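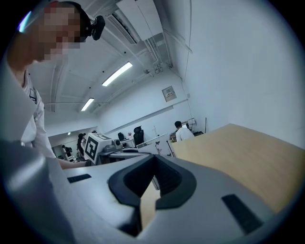

Issue 15, page 6

Itdale Town: "We just want a pitch that drains"

Caught the Itdale manager in the car park an hour before training. Rain coming in sideways, so we did this one sat in his van with the heater on.

First thing, the league. Itdale are sixth, two points off the play-off spots, and he isn't getting carried away. "We were sixth last February and finished eleventh," he says. "Ask me at Easter."

The draw with Domora Rovers still bothers him. Two up at half time, two each at the end. "We stopped running. Simple as that. I said so in the dressing room and a few of them didn't like it." Has he spoken to them since? "Yeah. They're fine. They know."

On the cup, he cheers up a bit. The Halley Cup quarter-final brought 2465 through the gate, the best crowd at the ground since it reopened in 2000. "You could hear them from the tunnel. My centre half was sick in a bucket, he'd never seen so many poeple." Semi-final is away, and he's hoping for four coaches.

New faces? One, maybe. A left back on loan, paperwork not done, so no name. "He's quick. Can't head it. We'll work on the heading." The striker with the bad ankle is back jogging but wont be risked yet.

Then the pitch. Three home games off already, and the bottom corner by the Rivadeneyra Road end is still a bog. Club have had a quote for new drains. He pulls a face at the number but won't share it. "More than my whole squad, put it that way."

Is he staying next season? Long pause. "I've got a year left. I like it here. My tea's never cold."

Ten to seven, and the first cars pull in. He's off to find the cones.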